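Street Perception Course, Project Gallery
May
Posted by the Magagula project group

Magagula is the driving perception project of the second-year automation course. The task for the term is a software stack that reads a forward camera on a passenger car and outputs lane position, signal state and a list of nearby road users with distances. The stack does not steer or brake. It writes its output to a log, and the log is scored afterward against labels drawn by hand. The group has 5 members, split between detection and road layout, with the labeling work shared by all.

The stack has 2 parts. Juvgate is the detector, a small network trained on public street data and then tuned on our own labels. Skedudska is the layout module. It takes lane lines, arrows, curbs and bollards and fits a simple map of the next stretch of road. Both run on the same computer at 8 frames per second, a rate set by the slower of the two.

The frames on this page come from the Berlin set, recorded through the windshield in Tempelhof under broken cloud. Plates were masked where the masking tool found them.
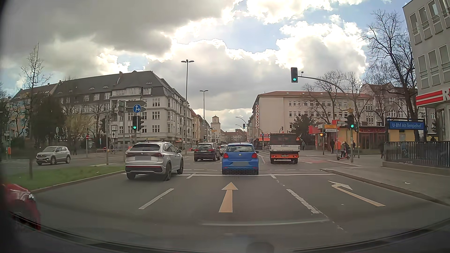

Signal assignment took up most of the first half of the term. A large junction has lamps for our lane, for the cross street, for turning traffic and for the next junction down the road, and a detector that finds all of them correctly still has to be told which one counts. Our first version took the largest lamp in view. The current version uses the lane arrow on the pavement to select a direction of travel, discards housings seen from the back or side, and then looks for agreement among the remaining heads. If two heads facing us disagree, the output is "unknown" and the planner stub is told to slow.

Shop lettering was a second problem. Red letters on a facade produced false red lamps, mostly when the letters were small and far off. Adding storefront crops to the negative samples removed most of these. The remaining cases are handled by a height and pole check in Skedudska.

Ground arrows are labeled as polygons, one class per direction. Worn markings get a quality flag and are kept in the training data.
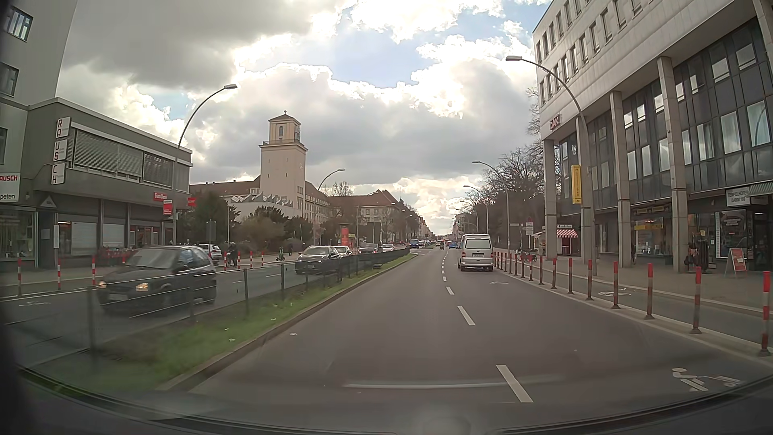

Bollards were not in the original class list. They were added after the layout module kept placing the right road boundary at the far side of the bike path. With bollards as a class, the module can fit a line through them and treat that line as the limit of the drivable area. The fit needs a minimum number of detections, so a row that is mostly hidden behind traffic falls back to the painted line.

Bicycle symbols are handled the same way as arrows, with one addition: the module records which side of the nearest lane line the symbol falls on. Fences and grass medians are labeled as area classes. Oncoming cars beyond a median are still detected and tracked, but at a lower update rate, which frees time for the lane ahead.

Reflections on the lower windshield are masked with a fixed polygon. The mask was drawn once per camera mounting and has to be redrawn if the bracket is moved.

The last frame belongs to the blocked-lane test. Juvgate gives a box and a heading for each vehicle. A heading well off the lane direction sets a flag, and the flag stays on until the track ends or the heading lines up again. Parked vehicles along both sides of a street make this harder, as their boxes overlap and the tracker may swap identities. Printed side panels on vans are another known source of error: pictures of food and large lettering pull the box edges inward. 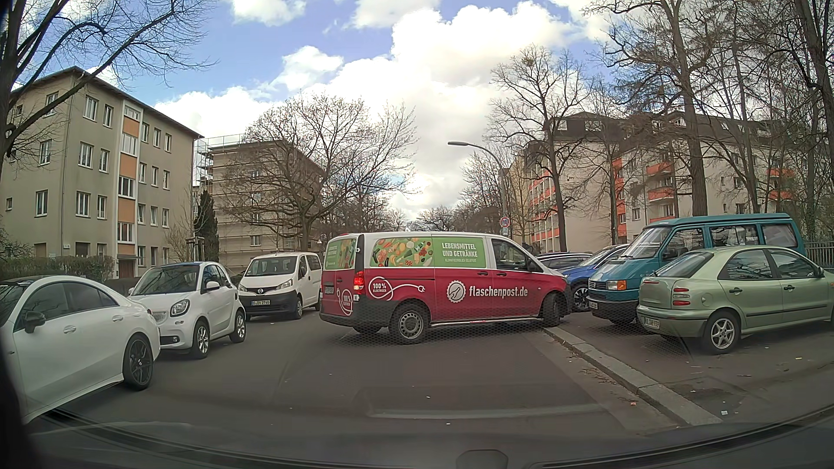 Delivery van standing diagonally across the street, with parked vehicles on both sides.

Label files follow the Woltport format used in the other course projects. Open items for the next group are night recordings, rain, and a replacement for the fixed reflection mask.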